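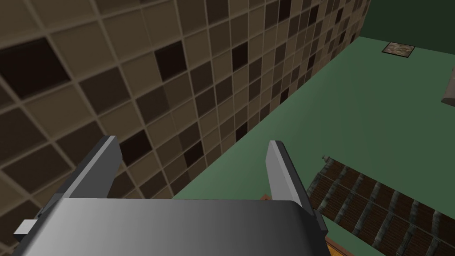
4. Checking the wrist view in simulation

Do this section after the arm model has loaded without errors (Section 3). It sets up the wrist view in Prollow and checks that the planner and the picture agree about where the gripper is.

4.1 Open the room file and press Reset. Wait for the status light in the toolbar to settle before you go on.

4.2 In the Views panel, choose Wrist. The palm should run along the bottom of the view with both fingers standing up from it. If the fingers are missing, the tool offset is wrong. Go back to step 3.6.

4.3 Send the Open command. Leave the gripper open and empty for the rest of this section.

Note: The tiled wall is a good surface for this check. The grout lines make a small tilt easy to spot, and the irregular dark tiles give the tracker something to lock on to. A plain surface such as the green floor gives it very little.

4.4 Set the tracker to 16 points and click Start. Keep the point limit under 2000 on a laptop – the view starts to lag well before the log shows a warning.

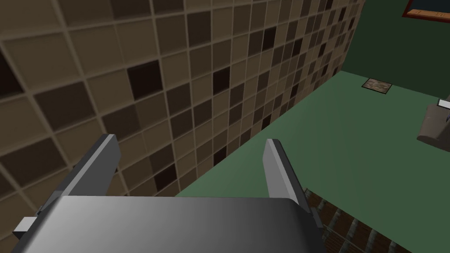
Theano Kontogiannis

4.5 Jog the wrist a few degrees at a time using the slow setting. After each move, let the view catch up and read the drift value in the lower panel. Anything up to 4 pixels is fine. Over 9, stop and run the calibration again.

Caution: Do not jog while the planner is replanning. The two commands are queued together and the arm may carry out an old path first.

4.6 Save the pose as wrist_a. The planner in Sorville reads poses by name, so spelling matters.

4.7 Roll the wrist until the room sits at a clear tilt and the tiles still show between the fingers. Save this pose as wrist_b.

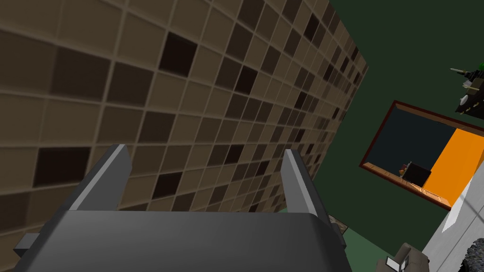

4.8 Run Compare Poses on wrist_a and wrist_b. The fingers should keep the same place in both views. If they shift, the view is attached to the forearm link. Change the parent link to the palm and repeat from step 4.2.

4.9 Export the log before closing the room file. Unsaved poses are lost on Reset.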